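Open days should show the dull part

By Merle Cosgrove

The Revholm open day in December gave most of its floor to a welding cell behind glass. It ran the same cycle all afternoon and drew the largest crowd. I think the more useful demonstration was on the upper level, where Vibeke Blöndal was showing how grasping data is gathered by hand.

The tool is a two-jaw gripper carried by a person. The operator closes it on an object, moves the object and lets go. One session is 50 grasps. Blöndal talked through jaw width and grip height, then took questions while she worked. 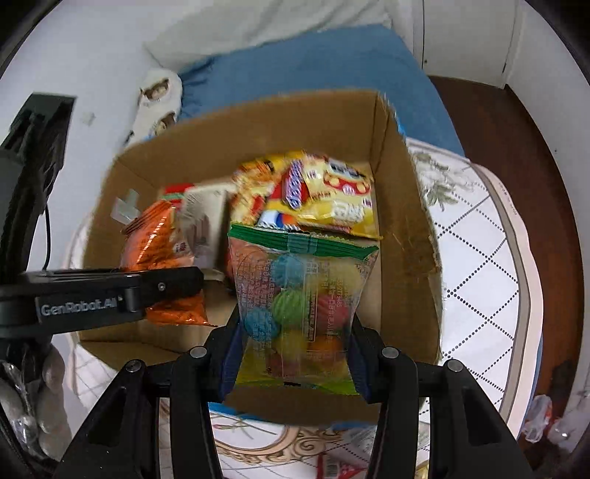
A hand-held gripper closed on a bag of round candies, with a box of snacks behind.

Bagged sweets are a poor object from an engineer's point of view. The bag is clear, the contents shift, and the outline changes with each grip. A steel bracket does none of this, and a cell that handles brackets says little about a machine meant for kitchens.

Visitors stayed at the upper level for around 4 minutes, by my watch. Oddur Baldursdóttir, who planned the day, called that a failure of layout. I would call it a failure of labelling — the sign read only "Data". Next year it should state the task, the number of grasps and the share rejected.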